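Category: Workshop notes / Match balls and training kit

15/08/2019

Second day on the ball pressure question. I write down everything while I remember it, because Canan Sezer will need it when she speaks with the coaches and I will be away.

The background, short. After the home game against Rinden in May the players complained that the balls were "dead" in the second half. The goalkeeper said the same and he does not complain usually. We lost 2 – 1 and at first I thought it was only an excuse. Then the Rinden kit man told me by phone that his players had also noticed, and they won. So I started to test.

We have two kinds of ball in the store. The older ones are Claeys, hand stitched, bought three seasons ago. The newer ones are Fokum, with glued panels, and these are the match balls since the league changed the supplier. In my list there are 45 balls in total which are still good enough for first team training. The rest goes to the juniors or is for the bin.

Method yesterday: every ball pumped to 0.8 bar with the same pump, valve wet with a drop of glycerine, then left in the store room overnight. This morning I measured again with the digital gauge. I did not use the old dial gauge. It reads too high, I think by 0.05, but it is not the same error each time, so I can't correct for it. I have put tape on it with "do not use" until we decide.

Results in general. The Claeys balls lost very little. Most were at 0.78 or 0.77 in the morning. The Fokum balls are in two groups. One group is as good as the Claeys. The other group, 14 balls, was under 0.7, and the worst one was 0.61. When I looked at the valves I saw that all the bad ones have the brown valve and not the black one. I believe they are from a different delivery, but the delivery notes are in the office at Ustis and I have to ask for them.

Note for Canan: please do not tell the coaches "the Fokum balls are bad". It is one valve type. The ball itself is fine and the players like how it flies.
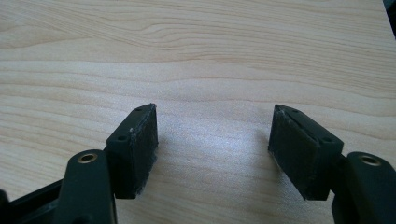

The bounce test I did after lunch. Drop from two metres on the concrete by the tunnel, phone filming from the side against the measuring board, three drops for each ball. At 0.8 bar the Fokum comes back to 128 cm, 130 cm, 129 cm. At 0.65 it is 117, 119, 117. It does not sound like much but a player feels it at once in a long pass. I tried it myself on the training pitch with one good and one bad ball and my crosses with the bad one all fell short. (My crosses are not a scientific instrument, I know.)

Then I had to think about the time. A match is 90 minutes and not a full night, so a slow leak should not matter so much if the ball is pumped just before kick-off. But on match days we pump the evening before, and the referee only squeezes the ball with his hands. In May nobody measured at kick-off. So it is possible that the balls were already low when the game started, and in the second half it rained and they felt even heavier. This is a guess. I can't prove it now.

I also did the kick machine test with two balls, because the machine was free from three o'clock. Setting 5, no spin, 240 kicks on each ball against the net, pressure read at every 60. The black valve went from 0.80 to 0.78. The brown valve went from 0.80 to 0.72, and most of the loss came in the last 60. So kicking makes it worse, it is not only the waiting. I want to repeat this with more balls before I say it loudly. Two balls are nothing.

Weight: I weighed both after the machine test, 431 g and 434 g. Both inside the rule. No change from before, so I will stop weighing them.

Cost, since the board will ask. New valves for the bad ones are cheap, but the glued panels mean we cannot open the ball the way we do with the Claeys. It must go back to the supplier. I asked for a price to replace the whole set of match balls and the answer was 835 dollars with delivery. I don't think we need it. First I would like to try a warranty claim with the numbers from today.

Other small things from today:
— The needle of pump 2 is bent. I changed it.
— Glycerine is nearly finished. Order one more bottle, the small one.
— The net on the kick machine has a hole in the lower left corner, I closed it with cord for now.
— The juniors took two bags of cones and brought back one. Ask.

To do before the away game at Rinden:
— Find the delivery notes for the Fokum balls and check the valve colour against the date.
— Repeat the machine test with at least four brown and four black.
— Write the pressure on each ball bag label when we pump, with the time and the initials.
— From now on, pump on the morning of the match and measure again one hour before kick-off, also when we play away, if the home club lets us.
— Ask the referee office if we may show them the digital gauge. It would be good if they trust it too.

The brown valve balls are in the blue bag, on the lower shelf, with a knot in the cord. Please keep them apart from the others, also if training is short of balls. Gauge is charging in the physio room.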